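Chapter 7

Depreciation, or Why Your Bread Oven Is Worth Less Than You Think

Learning objectives

After working through this chapter, you should be able to explain why a business spreads the cost of equipment over several years, calculate depreciation by the straight-line and declining-balance methods, choose a sensible useful life and salvage value, and record the sale of an old asset without panic.

Key terms: useful life, salvage value, depreciable base, book value, accumulated depreciation, impairment

7.1 The oven in the back of the shop

In February, Eliécer Tamayo bought a deck oven for his bakery in Sedby. It cost $40,000, delivered, with the doorframe taken out and put back at his own expense. He paid in full, on the same day, out of the bakery's checking account. He then went home and told his family that the business had lost $40,000 that month.

His family was alarmed. His accountant, Leopold Hämmerli, was only irritated. As Hämmerli explained by telephone, Tamayo had not lost anything. He had swapped one thing the business owned, cash, for another thing the business owned, an oven. The bakery was exactly as rich at dinnertime as it had been at breakfast. It was simply harder to spend, and it weighed more.

Tamayo found this comforting for one evening. The next morning he asked the question on which this whole chapter hangs: if buying the oven was not an expense, when would it become one? The oven would not last forever. Someday it would be scrap, and at that point the $40,000 would be well and truly gone. Was he supposed to wait until then and take the whole loss on the day the thing died?

You could run a set of books that way. Many people have, and some of them were not even trying to mislead anyone. But the results would be strange. For years the bakery would look wonderfully profitable, selling bread baked in an oven that apparently cost nothing to use. Then would come one dreadful year, in which the bread was just as good and the customers just as numerous, and the income statement looked like the aftermath of a flood.

Depreciation is the accountant's way around this. We take the cost of the asset and feed it into expense a bit at a time, over the years in which the asset helps earn revenue. You met the idea behind it in Chapter 3 under the name of the matching principle, where it was applied to insurance premiums and seemed harmless enough.

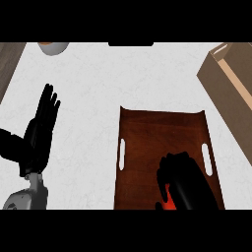
Before going further, we need to clear away the most common misunderstanding in the subject. Depreciation is a method of allocating cost. It makes no attempt to measure what the asset would fetch if you sold it this afternoon. When Hämmerli records a year of depreciation on the oven, he does not drive to Sedby and look at it. He does not consult the used-oven market, a place of deep sorrow in any case. He opens a spreadsheet and divides.

Students tend to find this disappointing. The word sounds as if it should have something to do with value, and in ordinary speech it does. Your car "depreciates" as you drive it off the lot, and your brother-in-law will tell you by how much. In accounting, the figure left over after depreciation is called book value, and the name should be taken literally. It is the value in the book. Whether it is the value anywhere else is a separate matter, which we take up under impairment in Section 7.6.

7.2 Three numbers, two of them guesses

To depreciate anything, you need its cost, its useful life, and its salvage value.

Cost is the easy one, though it is wider than the price on the invoice. It includes whatever was needed to get the asset in place and ready to work: freight, installation, testing, and, yes, the doorframe. It does not include the fine Tamayo received for blocking the street during delivery. Fines are expensed at once, as a sort of moral lesson.

Useful life is an estimate of how long the business expects to use the asset. This may be much shorter than the time it could physically survive. The printing firm of Ovport replaces its laptops on a fixed schedule, long before they stop working, and depreciates them over that shorter period. The laptops have no say in this.

Salvage value is an estimate of what the asset will bring in at the end. Here optimism should be kept on a short leash. Owners remember what they paid, and they imagine a buyer who will be equally impressed. Subtract salvage value from cost and you have the depreciable base, the amount that will be turned into expense over the asset's life.

Hämmerli gave the oven a useful life of 16 years and a salvage value of zero. Tamayo objected to the zero. It was, he pointed out, a very good oven. Hämmerli replied that somebody would still have to take out the doorframe.

The arithmetic is now short:

Depreciable base: $40,000 minus $0 = $40,000
Annual straight-line depreciation: $40,000 divided by 16 = $2,500

Each full year, the bakery records $2,500 of depreciation expense. The entry is a debit to Depreciation Expense and a credit to Accumulated Depreciation. Note that we do not credit the Oven account itself. The original cost stays where it is, and the accumulated depreciation sits beneath it on the balance sheet, growing every year, like a tab at a bar.

Check your understanding

1. Suppose Hämmerli had agreed to a salvage value of $8,000. What would the annual depreciation be?

2. Tamayo proposes a useful life of 30 years on the grounds that his grandfather's oven lasted that long. What would this do to reported profit in the early years? Why might a bank lending to the bakery take an interest?

3. A delivery van belonging to Thongsuk Flowers has a book value of zero and is still driven daily. Has someone made a mistake? Explain in two or three sentences, leaving the driver out of it.

Section 7.3 takes up the declining-balance method, which charges more in the early years and less in the later ones. Have a calculator ready, and the oven's figures from this section.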